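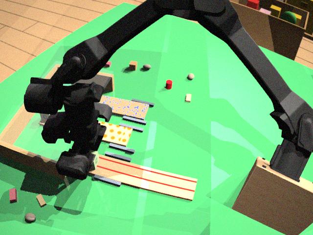 The Ivley stream sampling kit is sold to middle and high schools for collecting small water animals, and I have used one with my classes for two fall seasons. It costs $176 and is meant to serve a class of 30. Most of the work in this kind of lesson happens at the sorting stage, so I judge a kit first by its trays. For sorting I like a tray as shallow as the wooden one on the green tabletop, with sides low enough that a student's hand comes in from any direction. A wooden one would be no good for pond water, of course. The Ivley trays are white plastic and twice as deep as I would have picked, but they have a flat bottom, and a flat bottom counts for more than I expected when you are trying to keep a mayfly nymph from sliding into a corner with the leaves.

What comes in the box

You get two D-shaped nets with handles that unscrew into two pieces, five sorting trays, 10 hand lenses on cords, a bag of plastic pipettes, two soft paintbrushes, ice cube style sorting dishes, a thermometer, and a deck of 53 identification cards on a metal ring. There is also a teacher booklet. The whole thing packs into a lidded tub that fits on the back seat of a small car.

No waders, no gloves, no water chemistry. Ivley sells a chemistry add-on separately and I haven't bought it. Our school already had test strips.

The nets

These are the best part of the kit. The mesh is fine enough to hold small midge larvae and it rinses clean if you do it at the stream. If you leave it until you get back to the building, the silt dries in and you'll be picking at it for a while. The frame is thick and has not bent, even after a student used it to lever a rock. The handle joint worked loose twice in the first season. I put a wrap of electrical tape over the joint now and have had no trouble with it.

Two nets is not enough. With a full class you want four, so that each group is doing something. I ended up buying two kitchen strainers with long handles for the other groups and they did fine in slow water. In a riffle they don't hold much.

The trays and dishes

As I said, deeper than I'd like. A student with short arms can't see to the bottom on a cloudy day without leaning right over, and then their shadow is on it. We pour in less water than the booklet calls for, about a finger deep, and that mostly fixes it. White is the right color. The trays stack, and they stick together when wet, so dry them first.

The sorting dishes have compartments that are a good size for anything up to a small crayfish. Larger crayfish go in a bucket, which you'll need to bring yourself.

The hand lenses

Fair. They are plastic, they scratch, and by October of the second year three of them were too cloudy to use. The cords are useful. I had a set of older glass lenses from Costache in the supply closet and the students reach for those first every time. If you already own decent lenses, nothing in this kit will replace them.

The identification cards

I have mixed feelings here. The drawings are clear and large, and each card has the animal at actual size in the lower corner, something a lot of field guides leave out. Students use that more than anything else on the card. On the back is a pollution tolerance rating — sensitive, somewhat sensitive, or tolerant — along with a line or two about how the animal feeds and moves.

The trouble is the order. The cards are alphabetical by common name, so the caddisflies are nowhere near the mayflies and stoneflies, and a student who has never seen any of them has no way in. A simple branching key on one card would solve this. (Does it have legs? Does it have a shell? How many tails?) The booklet has a key on the last page, printed small, in one copy. I enlarged it and laminated it, and then took the cards off the ring and put them back in the order of the key. It took an evening.

There is also one card I'd call misleading. The water penny drawing shows the underside, and students nearly always see the top first. Expect several "unknown" entries on the data sheet that are water pennies.

The teacher booklet

Short and sensible. It has a page on returning animals to where they were found, a page on not moving water or gear between streams without cleaning it, and a data sheet you can copy. I would have liked more on cleaning. The advice is to rinse and dry, and our watershed group asks for a longer drying time than the booklet gives, so check what is wanted in your area before you take the same nets to a second site.

The booklet plans the trip as one double period. We have never finished in that time. I now run it in three parts: practice with the cards indoors, the stream visit, and then a day to total the scores and argue about them. Ruan Mokgethi, who teaches the other section at our school, skips the scoring and has his students draw one animal in detail. His group comes back with better drawings and remembers more names than mine does.

Compared with the other one

The other kit I have spent real time with is the Rirnatier, which our school borrowed for a season. It has four nets, shallower trays and no cards at all, only a folding chart. The nets were flimsier and one frame came apart at the weld. The chart, though, was a proper key, and a group could find an animal on it in a minute or two. If I could put the Rirnatier chart and trays in with the Ivley nets I would have the kit I want. The Rirnatier also comes in a cloth bag that stayed wet and smelled of it, where the Ivley tub just gets tipped out and wiped.

Replacement parts

Ivley sells nets, trays and card decks one at a time. I ordered a replacement thermometer after ours was dropped on the bridge and it came with no fuss. Lenses are only sold in the full set, so I made do.

Who should buy it

A school that is starting from nothing and has a safe, shallow stream within walking distance. You'll use nearly all of it, and the nets should last. A nature center with its own trays and lenses would do better to order two nets and the card deck and leave the rest. For younger children I'd pass. The net handles are long and heavy for them, and the cards assume a reader.

I plan to keep ours in use, with the tape on the handles and the cards in my own order. Next on the list is a second set of nets, and a bucket with a lid that closes.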